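Mumeck lunch club moves to weekly meals

The Mumeck lunch club will serve a hot meal every week starting in November, up from twice a month. Meals cost $2 and are open to anyone over 60.

The club has 86 members and has used the hall on Ravatska Street since spring. Organizers said the town's $300 grant will cover bread and soup through the winter. Doors open at 11:30 a.m.
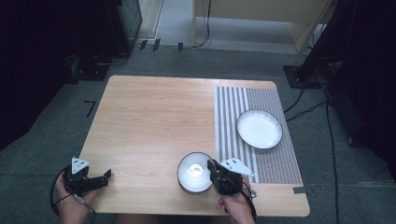
One member, Ida, said weekly is fine with her but the doors should open at noon, as the bus gets in too late for the soup.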